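Ellwood Render Set-Up Guide, Part 4: Lighting Your Floor Plan
By the Drustano help desk
July 15, 2022
136 shares | 14 comments

Righto, you've got your walls in and your colours picked (I went a bit wild with mine, no regrets!), so now we sort the lights.

1. Open the Lights tab and click Add Fixture. Start with one per room, even if it looks gloomy.
2. Set the brightness to 4. I know the slider goes up to 14, but leave it be for now.
3. Switch on Soft Shadows and hit Preview.
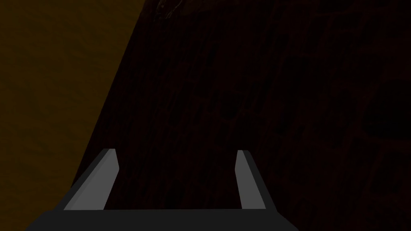
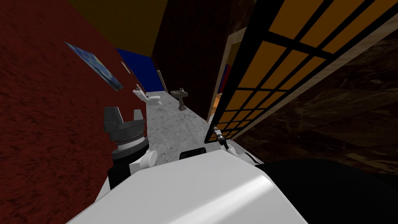 4. Happy with the preview? Save it under a new name before you touch anything else. I lost a whole arvo's work in April by saving over the original – gutted!
5. Now do your hallways. Narrow ones usually want 2 small fixtures, one at each end.

Note: if you brought your plan across from Fomurora, the fixtures come in switched off. Select the lot, right-click and choose Wake.

Caution: don't close the program while the progress bar is moving. Go and put the kettle on instead (big plans can take a good while on an older laptop).

Once the hallways are saved, go to Part 5 and we'll start on the windows.

Related
Part 3: Paint and Plaster Finishes
Part 5: Windows and Daylight
Importing Plans from Fomurora
Using Ogola Furniture Packs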